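Mestex to close Brellau furniture plant's night shift

Mestex will end the night shift at its Brellau furniture plant in October, the company said. The change affects 100 of the 786 people who work there.

Table orders have fallen for two years -- mostly from hotels -- while day production stays as it is.

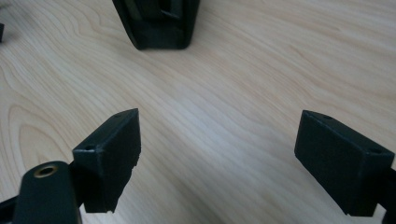

Will workers be offered other jobs?

Mestex says 31 day openings at its Vuvero warehouse will go to night staff first. The rest will get severance pay based on years worked.

Applications for the warehouse jobs open in August.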